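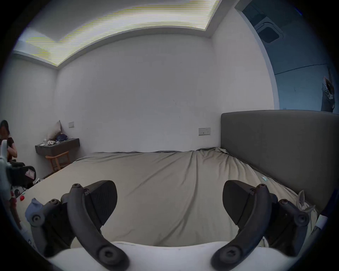 Fitted sheet on, everything else still to do. Changeover day again.

Hok-lam Chiang
April 14, 2026

1/ I have let out the upstairs flat for short stays for two years now. People ask me often about prices and guests. Almost never they ask about sheets, and sheets are where I have lost the most money. So a thread about sheets.

2/ When I started, I bought the cheapest white sets I could find. After one season they were grey, and not evenly grey. One pillowcase was still quite white and the other looked like it came from a different house. Guests notice this before they notice the view.

3/ My second mistake was thread count. The shop had a set with a very high number on the packet and I believed it. It was heavy, it needed a very long time to dry, and in summer two guests wrote to me that the bed was too warm.

4/ My cousin Gunel worked for many years in hotel laundry. She laughed at my packet. She told me to look at the weave first. Percale is crisp and cool, sateen is smoother and warmer. The number matters much less than the shop wants you to think.

5/ Now I buy percale only, and I buy all sets in the same colour from the same batch. If one pillowcase gets ruined, any other pillowcase can take its place. It sounds a small thing but it saved me from throwing away whole sets.

6/ How many sets? I keep three for each bed. One on the bed, one in the wash, one in the cupboard. With two sets I was standing at the dryer at noon with a guest arriving at three. I do not wish this to anybody.

7/ Depth! Measure the mattress with the topper on it. My first fitted sheets were fine for the mattress alone, and then I added a topper, and each morning one corner was off. I bought the deeper ones after that and the corners stay where I put them.

8/ Washing. I wash at 60 when the care label allows it, and I use less powder than the box says. Too much powder stays in the cotton and makes it stiff. No fabric softener on the towels, they stop drinking the water. (Is that the right verb in English? You understand me.)

9/ For make-up marks I rub in a little washing-up liquid before the wash, and leave it while I have my coffee. I also put one dark face cloth in the bathroom with a small note, "for make-up". Since I have the note, I lose far fewer towels.

10/ Somebody asked last time if I iron. Only the pillowcases. The sheets I take out while they are still a little damp, I pull them well at the corners with both hands and I fold them immediately. Some creases stay. No guest has ever complained of a crease.

11/ I tried a laundry service for one month, in May last year. They were friendly and the folding was beautiful, much better than mine. But I paid £308 for the month, and one duvet cover came back which was not mine. For a bigger place I think it is worth it. For one flat, no.

12/ My own costs, because I know you will ask. A good percale fitted sheet costs me £16 when I wait for the sales, and a double duvet cover £37. I write the date of purchase on the label with a laundry pen, so I can see which ones really last.

13/ The oldest set has passed 100 washes. It is thinner now and very soft, and I have moved it to my own bed. The guests get the newer ones. I think I have the better part of this arrangement.

14/ One question for you, please. Mattress protectors: I have only found ones that make noise when you turn over, or ones that let everything through. If you know a quiet one that survives the hot wash, write me the name below. I have to order two before the summer bookings begin.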